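Open day at the Darnbridge robot workshop - anyone else go?

clunkyfern
Went to the Darnbridge open day in July and I'm still buzzing! Almost 300 people through the doors, they reckoned, and I must have stood at the Bovum table for half of it. They had an arm doing kitchen jobs - picking up the spoon, scooping, tipping into a tray. My daughter had to be dragged off to lunch.

Halliday_Rd
We were there from 12 and liked it less. Long queue, and the arm is painfully slow. I could have made a crumble in the time it took to do one scoop. The big Clunditz palletiser next door was far more impressive if you ask me.

clunkyfern
Slow, yes, but the palletiser does the same move all day with the same box! Loose stuff is much harder. It slides about, it heaps up, it's never the same twice.

mossbank397
With clunkyfern on this one. I asked the lad on the stand and he said they change the position of the bowl between goes, so it can't just repeat itself. I loved watching it line up on the handle.

Halliday_Rd
Fair enough, didn't know they moved the bowl. Still think they should have put up a sign saying so. And a dustpan wouldn't have hurt.

clunkyfern
Ha, agreed on the sign. The yellow grains did get all over the table. Did anyone get pictures? Mine are all of the back of someone's head.

mossbank397
I've got one from the Bovum table, tray still empty and the bowl full nearly to the top. The gripper's right up beside the bowl, and you can see the ridged white pad on the finger.

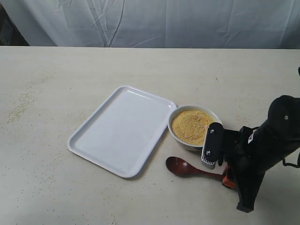 Next open day - lifts and parking

tinpot_annie
Is there parking on site, or is it the field again? I'd be bringing my dad and he can't manage the slope.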